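back from the hut trip, feet still not speaking to me

OK so quick one before I have to go get the car looked at. A few people asked how the April walk went and I keep typing the same answer into my phone so I'm putting it here once.

Short version: we did it. Huteleck to Ravik, two nights, no blisters for me, three for Joscha. Longer version below, mostly about food, sorry. I think about food the whole time I'm walking. Always have.

So the plan. Joscha Kramer (old roommate, long legs, terrible at packing) wanted to do the ridge before the huts open for the season. Meaning no kitchen, no soup, no cake at the top. You get the winter room, a stove, some blankets that smell like a dog, and whatever you carried up. I said yes before I thought about any of that.

Three weeks out I started a list. Then lost the list. Then started another one on the back of the electric bill, which I then needed for the electric bill.

What I've learned from doing this badly for years: I always bring too much dinner and not enough lunch. Dinner is the fun one to plan. You picture yourself at the stove, stirring something, everybody impressed. But you're only hungry for dinner for like an hour and then you're asleep. Lunch is the long one. Lunch is from nine in the morning till four, standing up, wind in your face, and if all you have is one sad bar you're going to be mean to your friend.

So this time I planned lunch first. Bread you can tear. Hard cheese. Something salty and something sweet and something I don't really like, so I won't eat it all on the first climb. That last one is my best trick. It was fig cookies. I ate them all on the first climb.

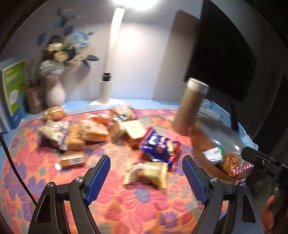

The other thing is wrappers. I used to leave everything in its package because it's easy and it keeps the crumbs off your socks. Then you get to the hut and you've got a bag of trash bigger than your sleeping bag and no bin for miles. Joscha takes everything out and puts it into cloth bags, which is very nice of him and also means you get rice in your hat. I'm somewhere in the middle now. Bread stays wrapped till the first night. Anything that comes in a box loses the box. Tea bags go in a little tin.

Weight. My pack was too heavy, it's always too heavy, I don't own a scale and I don't want one. Pick it up, walk up the stairs at home, walk down. If you swear on the stairs, take something out. I swore, took out a second sweater, put it back in, went to bed.

Day one. Bus to Huteleck, the early one, driver had the radio up so loud that talking was out of the question. Fine by me at that hour. Trail starts behind the church and goes straight up through the trees. Lots of mud. The lower bridge was still there, which I'd been worried about. Met a woman coming down with two goats on a rope, she said there was snow past the saddle and to stay left. We stayed left. There was snow on the left.

First lunch at the saddle, sitting on our packs. 3,035 meters is the high point on this route, the sign says so, but the saddle's well below that and it was already cold enough that the cheese wouldn't cut. Just sort of gnawed at it. Joscha had brought a whole jar of pickles. A glass jar! I made fun of him for an hour and then ate half of them. Best thing all day.

The winter room at Engelhardt was open, stove worked after some coaxing. There's a guest book and I read way too much of it. People are so polite in there. "Thank you for the dry wood." I wrote thank you for the dry wood.

Dinner was noodles, with a packet of something red that Joscha swears by. Burned the bottom. It's a thin pot and I got distracted by the guest book. Ate it anyway, scraped it out with snow. Asleep by eight.

Day two was the hard one and I don't have a ton to say about it becuase I had my hood up and was looking at my boots. Wind the whole way. We skipped the actual summit. Joscha wanted to go, I didn't, we stood there for a bit — then a cloud came in and settled it. I'm not sad about it. OK a little sad.

Lunch two: rest of the bread, which had gone flat in the pack but tasted fine, peanut butter on it with a finger, since I forgot the spoon. One spoon between us for the whole trip, and it was at home in the dish rack.

We slept in the shepherd's place above Kukar the second night. Floor only. Bring a better mat than mine. Then down to Ravik in the morning, over 60 switchbacks (Joscha counted them out loud, every one, I asked him to stop at twelve), and into the bakery by the bus stop where I bought two of everything with nuts on it and ate them leaning on the wall outside.

Things I'd change:

More lunch. Still. Somehow still.

Spoon.

Tape for Joscha's heels before he complains and not after. He had new boots and said they were "basically broken in." They were not.

Less tea. I carried tea for a month. We had four cups.

A real map. The phone died on the second morning, cold battery, and we were ok since the trail's well marked down that side, but I didn't love it. My aunt has the paper map from when she did it and I'm going to just go and take it from her.

And maybe go later in the year, with the huts open. I say that every time, and then I remember how quiet it was up at Engelhardt with the stove ticking and no one snoring except the person I brought. So I don't know. Ask me when my knees are better.

Somebody asked about the bus back from Ravik — there's one right after lunch and one in the evening, and the evening one is the one with heat. Check the board at the stop, the times online were wrong when we went.

Right, car. I'll put up the packing list when I find the electic bill.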